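Club switch mid preseason, who holds my registration?

Asked by Reshma Pretorius in Amateur and Club Rugby
230 views

Hi all, quick one hopefully. Played two seasons at Skusby, flanker mostly, some hooker when we were short. Moved for work in August so I'm training with Timasano now, nice bunch, want to play for them. Coach says I can't be picked until Skusby "release" me. Emailed Skusby twice. Nothing. First league game is coming up fast and I'd like to be on the bench at least.
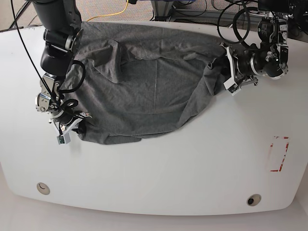

Other thing is money. Skusby say I still owe 80 from last season's dues, which I thought I'd paid at the end of season dinner, in cash, no receipt (I know). Also still have some of their training kit. Just old tees, gray heather ones, creased to death, can't believe anyone wants them back. Can they block the move over either of those? And does the new club do the form or do I?

3 answers

Answer by Hazem Naciri
Marked as helpful

Did registrations for El Fassi for a few seasons, so this is how it goes in our league. Yours may be different, check the handbook first, there is normally a page on transfers near the back.

1. New club starts it, not you. Their registration person puts the request in on the league system. You get an email, you click to agree. Check your spam. Half the "my transfer is stuck" messages I got were sitting in spam.
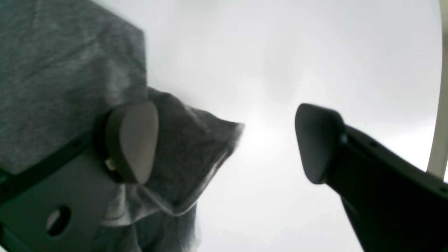 2. Old club then gets a set window to reply. Ours was 14 days. If they say nothing it goes through by itself. So Skusby ignoring your emails doesn't matter much, your emails don't start the clock. The request does.

3. They can object over unpaid dues. Has to be in writing with the amount. Yes they'll do it for 80, I've seen it done for less.

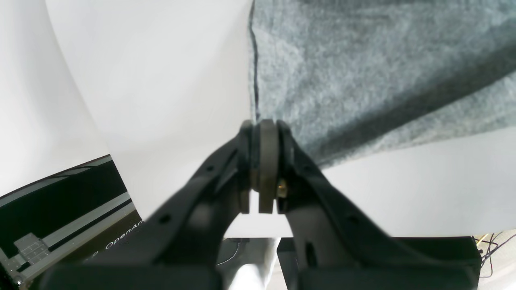
On the dues, ask who took the cash at the dinner and get them to confirm by text, a text was enough for us. If you can't find anybody then pay it and argue after, you want to be playing. Kit is a seperate matter and in our league it was never grounds to hold a player. Still, give it back. Plain old tees, costs you nothing to fold it in a bag and drop it off — and then there's nothing left for them to moan about.

4. Friendlies. You can usually play those while it's pending, but ask about insurance cover before you do. Don't skip this. A guy of ours did his shoulder in a friendly and it was a mess for months.

5. Don't play a league game early under any cirumstances. Club loses the points and you could get a ban on top.

Answer by Ayman Amrani

just pay the 80 lol. had the same with Clitia, took one phone call. ring them, dont email, no one at a rugby club reads email in summer

Answer by Bohdana Sydorenko

Mostly agree with Hazem, one thing to add. Front row. You said you've played some hooker. In a lot of leagues that gets listed on your player record, and it doesn't always carry over when you move. So if Timasano want you as bench cover there, get them to check it when they put the request in.

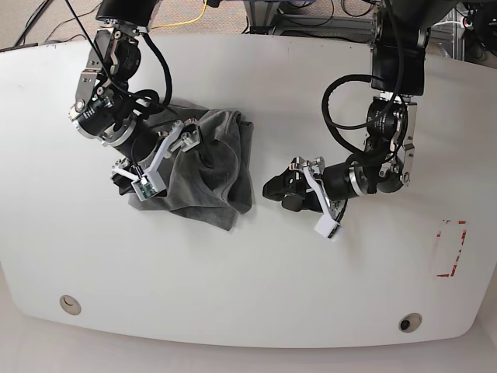 Mine didn't carry over and I sat out two games as a prop who officially wasn't one. Took a form and a signature from my old coach to sort. Ask for that now while people at Skusby are still talking to you.

Also if the league has a cutoff for early fixtures, the request has to be approved by then, sent isn't enough. Ours was noon the day before.

Comment by Reshma Pretorius
Thanks all. It was in spam. Clicked it. Will ring about the 80 tonight and ask re the hooker thing

Comment by Hazem Naciri
Good. Get the text in writing before you pay anything twice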